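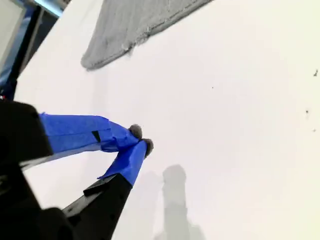 Thursday, cloth day

October 15, 2026

I finally got to the rag pile today, the one I have been walking past since April. I cleared off the big white table, gave it a wipe, and dumped the whole bag from Stanari next to my chair — towels, dishcloths, dusters, two pillowcases I don't remember buying. Then I made tea and forgot to drink it.

The dishcloths went first. I do love a stripe! The gray with the thin white lines is still my favorite, even if it never wants to lie square and I always end up tugging at the corners and making it worse.

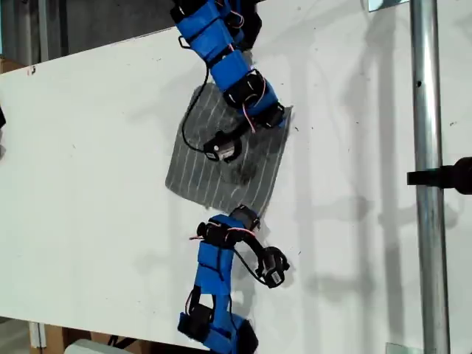

Then I fold in half, in half again, and on to the next one. Hyun-seo Seol called in the middle of all this and wanted to know if I roll or fold (fold, always, except for gym towels). She rolls everything and fits it in one drawer. We argued for 31 minutes, which is a long time to talk about dishcloths, and then she told me about her new apartment on Fraser and I got jealous of the linen closet.

The microfiber took longer. It grabs at my dry fingers and gives me the shivers, but nothing else does the bathroom mirror as well, so it stays.
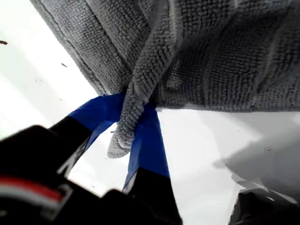
The big gray towel, one corner twisted up.

Six things went in the donate bag and I only took one back out. I also want a proper basket for the hall shelf. Osance had one for 50 dollars and I stood there holding it last week like a fool, then put it back. Maybe Saturday.
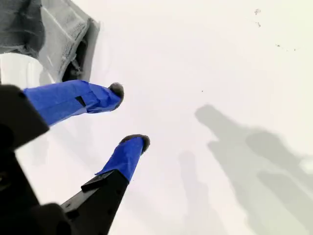 Blue tape and white tabletop, cloth day.

Supper was toast. The pillowcases are still on the chair and I'll decide tomorrow.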